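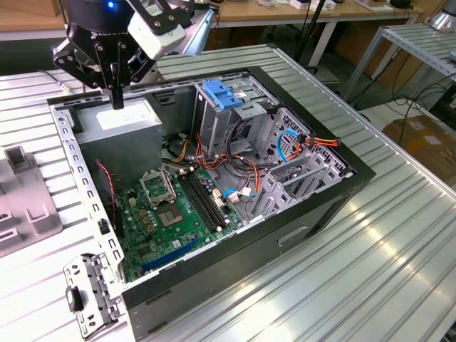
Figure 4. Disassembly cell with an open desktop tower on its side, gripper above the power supply unit.

5.3 Failure during PSU extraction

The worst fault of the September runs came up in the power supply step and took us most of an afternoon to find. Reported here in some detail as the same setup is used for all results in Section 6.

Task as before: tower on its side, side panel off, interior facing up (Figure 4). The planner (Plutevora, default settings except for the approach speed) picks a grasp on the PSU housing, the arm comes down, fingers close, force check, lift. Cables are supposed to be unplugged in the previous step. We ran 113 trials on the mixed batch of towers supplied by De Smet. In nine of them the arm went on lifting after the force limit should of stopped it. Six of the nine ended with a protective stop from the arm controller itself, the other three with the whole case dragged sideways on the bench. No injuries, nobody was inside the marked zone. One motherboard cracked near the standoffs.

First guess was the grasp. Narrow fingertips on a smooth metal box, some slip expected, and slip does confuse the force estimate. Swapped the fingertip pads, no change. Second guess was leftover cabling – the bundles from the supply run right across the interior and close to the drive cage, and a single connector left in is enough to tether the unit. This was true in seven of the nine cases. But a tethered PSU is exactly what the force check is there to catch, so it explains the load and not the missing stop.

The cause was in the check. The limit was set to 50 N and evaluated on a filtered signal. After an update to the Clekitz driver the wrist readings arrived every 100 ms instead of every 10, and the filter window was defined in samples, not in time. So the stop was reacting to an average over a far longer stretch than intended. With slow lifts this still works, more or less. With a cable that goes taut suddenly it does not, and by the time the average crosses the limit the arm has allready pulled the case along. Logs from the three dragging cases all show the same shape: flat, sharp rise, late trigger.

Fixes made:
Filter window now defined in milliseconds. Lift refuses to start if the last reading is older than 300 ms, or if the message rate differs from the configured one. Lift split in two, with a short pull and a pause before the full motion. Case clamped to the bench on the long side.

The staged lift was suggested by Tekle Tufa and was the most useful of the four in practice. It costs a little time per unit. Repeating the nine failed configurations with everything in place gave a clean stop in each.

Two things remain open. Unplugging is still judged from the camera alone, and connectors partly hidden under other cables get marked as free when they aren't. And the emergency stop on the Skurkex controller was never part of this loop, so it would have worked throughout, but the operator in the second dragging case took a while to reach it – the button has since been moved to the front of the bench. Trials from before the fix are left out of the timing results in Section 6 but kept in the failure counts.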